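Tagged: Foreign Affairs, Treaties, Border Disputes
4 min read

Thread: Kitum and Istero agree to talk about the strait. Is anyone else excited?

mapdrawer_lou
I've been following the Kitum strait business for years and I can't believe they finally signed something! The June 2024 memo is short, but it gets both navies to stay off the shoals while the talks run. I read the whole thing over breakfast. The fishing annex alone is worth your time (yes, really).

pinstripe708
Glad somebody started a thread. I wouldn't pop a cork yet though. Istero signed a pause like this before and had patrol boats back by November. What's different now?

mapdrawer_lou
The hotline! Last time a captain had to go through two ministries before he could talk to the other side. Now there's a direct line between the coast guards, staffed day and night, and either side can call for a joint inspection within 4 hours. That's a huge step and I love that it came from the coast guard people themselves.

gravelroad
Have to disagree with you, Lou. A phone is only as good as whoever picks it up. The memo has no penalty clause anywhere. If Istero sends a frigate through, Kitum gets to complain faster.
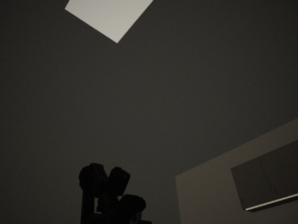
What the memo says, for those who haven't read it

mapdrawer_lou
Quick rundown, my wording:
- Naval ships keep out of the shoals for 300 days
- 1152 fishing permits, split evenly between the two countries
- Talks held in Ollville, with Mösli as the backup site
- No claim to the islands is given up by anyone

That last one is why I think it can hold. Both governments can go home and say they gave away nothing.

pinstripe708
OK, the permits are better than I expected. My uncle fished up there and an even split would have sounded crazy to him. Still think 300 days is too short.

teakettle
Did anybody catch the Elfriede Leitner talk on this? She worked on river treaties for ages and she was so good! Her point was that short deadlines help, as long as the renewal is dull and automatic. She was less keen on the penalty question and pretty much sided with gravelroad.

gravelroad
I'll take it. I'd add that the renewal here isn't automatic, both parliaments have to vote. Istero's has an election coming.

mapdrawer_lou
Fair, and I missed that on my first read. It's in the second annex, paragraph six. I'm still hopeful! Going to dig up the old pause tonight and put the two texts side by side, will post it in the documents section when it's done.

teakettle
Please do. If you can find the old map with the shoals marked, add that too. The one in the library here has the north channel in the wrong place.

Contact us | Forum rules | Back to top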